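The slow pleasure of charcoal

By Oleksandra Yatsenko
Aug 23, 2025

Charcoal gets everywhere. It's under my nails as I write this, there's a grey thumbprint on the fridge, and I couldn't be happier! I took it up in April after wandering into an open drawing night in Noton, where Remedios Segura handed me two sticks of willow and a sheet of newsprint and told me to fill the whole page with grey before I drew a thing.

What a way to begin. With the white paper gone there's nothing left to be precious about, and you can pull the light back out with a lump of putty rubber. My first drawing was of a kettle. It looked more like a goose, but it had weight, and I'd never managed weight with a pencil.

Everyday objects are the best teachers, Segura reckons, and she's fond of anything with a plain outline and a bit of shine. Mugs, jugs, boots, drink cans. She'll leave you with the same one for half an hour, well past the point where you think you've finished looking at it. 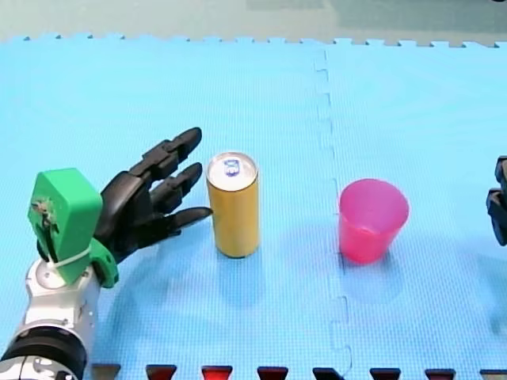

Burning your own

Faisal Talpur makes charcoal in his backyard at Irnen, and he's generous with the results. He cuts willow to the length of a hand, peels it, packs it tightly into an old biscuit tin with a nail hole in the lid and sits the lot in the coals. When the smoke from the hole thins out and stops, he takes the tin off and leaves it shut until morning. Opening it early lets the air in, and he has lost a few batches to impatience.

Last winter's efforts came to 3922 sticks (he keeps a notebook). Grapevine gives him a browner, softer line, while the willow is cooler and breaks with a lovely little click. I came home with a bundle of each and used up a pad of 100 sheets faster than I'd care to admit.
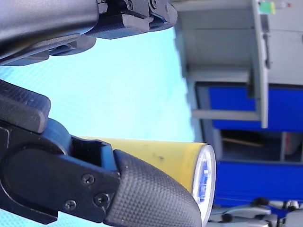
Shadows are where charcoal really earns its keep. Lay the stick on its side, drag it lightly, then press with a fingertip wherever the dark needs to settle. Iker Villanueva, who draws on Sundays-best cartridge paper and never seems to smudge it, taught me to squint until the edges of a shadow go vague, then draw only what's left. The soft dark shape under the lower edge of the black gripper is just the sort to practise on, with all that pale ground around it. Keep the shadow a shade lighter than the object, leave its edge blurry, and save your hardest black for the ribs on the finger pad.

Fixing it, or not

Samran Chantharasri has never sprayed a drawing in his life. He slips each one between sheets of glassine and stores it flat in a plan chest from Vollov, and the old ones still look wonderful. I use fixative, outdoors, in two thin coats, and let the first dry before adding the second. It does darken the mid-greys a touch, so I leave those a bit paler than I want them.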